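Grindale - pre-release safety and stability checklist, with comments
Build under inspection: Anulmont public test, July
Checked by: quality desk, Anent branch

Please read the comments also, not only the marks. OK means I tested it myself on a clean install. OPEN means it must be fixed before the build goes to players.

1. Photosensitivity warning at first start - OK
The warning comes before the logo and waits for a button. In the last build it closed by itself, and this was too fast for a person who reads slowly.

2. Flashing effects, storm spells - OPEN
With the option "Reduce flashes" turned on, the chain lightning is calm. But the thunder totem ignores the option completely. I cast it in the Naciri swamp at night and the whole screen became white several times. Please connect the totem to the same setting.

3. Camera shake and motion blur can be turned off - OK
Both sliders go down to zero. The value is kept after restart.

4. Camera behind the player character - OK with remark
The camera stays at the correct distance in open areas. In narrow tunnels it comes very close to the back and the player cannot see the enemies in front. This is not a blocker, but players with motion sickness will complain. 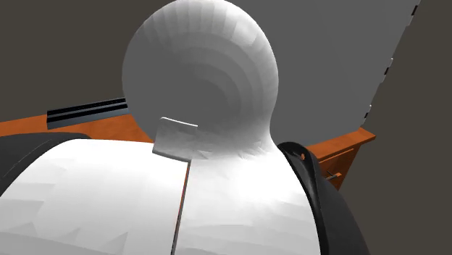

5. Save files - OPEN
I made 100 saves in one profile, then loaded the oldest and the newest. Both were good. Then I pulled the power cable during autosave. After restart the game offered the damaged file as "Continue" and stopped at the loading screen. The backup save exists in the folder, but the menu does not know it. The game should check the file and offer the backup alone, without the player searching in folders.

6. Falling out of the world - OK with remark
I jumped along the full border of the Naciri map. In two places, both near the rope bridge, the character fell under the ground. The rescue teleport worked each time and no items were lost. Ticket number 111 is already written for this, I only added my map positions.

7. Collision of objects in houses
Chairs, shelves and tables in the starting village were checked with walking, rolling and the heavy jump. OK for the inn and the smith.

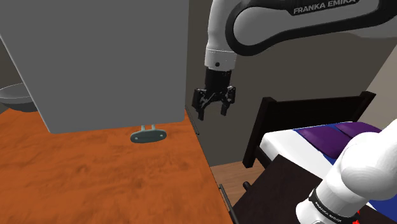
The mill is a different case. If the character rolls between the grain sacks and the wall, he stays there and only the menu can help him. I could repeat this every time with the large armor - with the small armor it never happened. OPEN until the gap is closed.

8. Purchases and spending lock - OK
The shop asks for the PIN before every payment. The largest pack costs 2,000 crystals and the confirmation window shows this amount clearly. I tried a wrong PIN many times and the lock came as it should.

9. Chat and reporting - OPEN
Blocking a player hides his text but not his emotes. Reporting works from the chat window, but from the party list the button does nothing. Both were in my comments for the previous build as well, so I ask kindly that somebody takes them.

10. Furniture and floor textures, medium quality - OK
No flicker between dark wood and light wood when the camera turns. Shadows under the tables are stable.

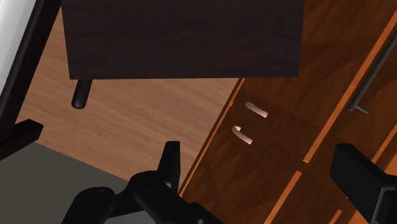 Dark wooden panel and light wooden floor, item 10.

11. Heat and fan noise on laptops - not finished
The frame limit in the menus works. I had only one laptop for this test, so I leave the item without a mark. The Anent branch will repeat it with the older model.

Result: not released. Items 2, 5, 7 and 9 must be closed first. For item 7 it is enough to send me the mill map alone, I do not need a full build.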